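Heltau College students put two-arm cell to work on steamed buns

November 2019

Second-year automation students at Heltau College have begun bench trials of a two-arm robot cell that handles steamed buns, the practical half of a course module on gripping soft objects. The project, named Sallitard, replaces the plastic block exercise used in previous years.

The task is short to describe. Buns have to be moved between a plate, a glass lid and the perforated tray of an electric steamer without being torn or flattened. Each arm carries a two-finger gripper, and a small camera at the wrist supplies the close view used in the last part of the approach.

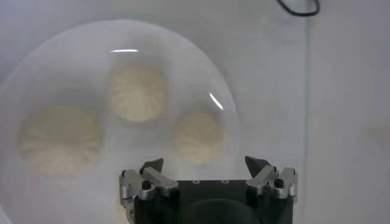
Students first guide the arms by hand through the motion, and the joint positions and camera images are saved together as one run. The class has set itself a target of 300 runs before the end of term. A model is then trained on the saved runs and tested on the same table, with the starting positions of the buns changed between attempts.

Grip width has taken up most of the lab time so far. Blocks have a fixed size, so the earlier classes could set one closing distance and leave it. Buns vary from one to the next, and a setting that holds a large one will let a small one slip. The current control program, written by the students on top of the open Pokeder library, closes the fingers in small steps and stops when the motor current passes a set limit. The limit was found by trial on a batch of shop-bought buns – the college kitchen supplied the second batch.

Glare has been the other difficulty. The lid is clear and curved, and reflections from the ceiling lights move across it as the wrist camera moves. One group is comparing runs saved under full lighting with runs saved at a lower setting. 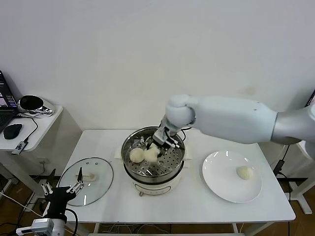 One arm grips a bun in the steamer tray while the second reaches towards the glass lid.

The module is taken by nine students working in three groups. Parts and replacement fingertips were paid for with a grant of £4000 from Doucette, a local maker of packing machinery, which will also send two engineers to the final assessment in December. For that session each group must complete its transfers without an operator touching the controls. Marks are given for undamaged buns and for the quality of the written log, with no credit for speed.

The saved runs will be passed to next year's class, along with the control program and the grip settings.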